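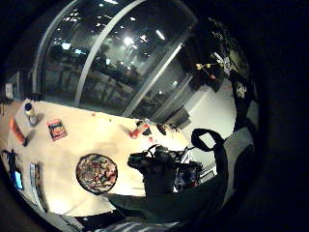
A round plate of food on a cream tabletop.

State Legislatures, Unit 2: Quorum Rules and What They Are Good For
Course handout. Instructor: Tihomir Dumitrescu

Read this before the July session. Bring the Kadrić chapter with you, because we will be arguing with it.

What a quorum is

A quorum is the number of members who must be present before a chamber can do business. In most American legislatures it is a simple majority. A few states ask for two thirds, at least for some kinds of bills. The usual textbook line is that the rule protects the public from laws passed by a handful of people in an empty room. I would like you to doubt that line a little. It explains why a rule should exist. It does not explain why some states picked two thirds, and the textbooks tend to slide from the first question to the second as if they were the same.

The higher threshold

Kadrić claims that a high quorum makes the majority bargain. Her evidence is a set of interviews with former members, nearly all from the minority side. Ask yourselves who gains from telling that story. A member who once held up a bill will remember it as bargaining. The people across the aisle will have another word for it. She interviewed 20 people and quotes 2 of them over and over.

Pasik goes the other way and says thresholds hardly matter, since leaders can change the rules when they get in the way. This is too quick. Where the quorum is in the state constitution, a chamber can't vote it away on a busy afternoon. Pasik mentions this in a footnote and then forgets it. When you read a claim that "rules don't matter," check which kind of rule the author has in mind: constitutional, statutory, or the chamber's own.

Compelling attendance

Most chambers may send an officer to bring in absent members. How strong is that power? On paper, fairly strong. It normally stops at the state line, and inside the state it depends on someone being willing to use it. Fines are the other tool. A fine of $500 a day sounds stiff until you ask whether campaign money may be used to pay it. Look up the answer for your own state before class. Several of you will find the rule is silent, and I want to hear what you think silence means.

Public opinion

Be careful here. Okow's survey of 3,000 adults is cited everywhere as proof that voters punish members who stay away. Read the wording. People were asked whether lawmakers "should show up for work." Of course they said yes. The survey never named a bill or a party, and it never asked how anyone planned to vote. Rarkov repeats the result without the wording, and later authors cite Rarkov.

Terms to know

Call of the house: a motion to lock the doors and round up absent members.
Quorum call: a count of who is present.
Sine die: the final adjournment of a session.
Special session: a session called outside the regular calendar, often limited to topics the governor lists.

For discussion

Pick one state with a majority quorum and one with a higher one. Find a bill that died in each. Can you show that the quorum rule had anything to do with it? "It seems likely" will not be enough. Newspaper stories are fine for dates and vote counts, less so for motives.

Written answers are due at the start of class, one page, typed.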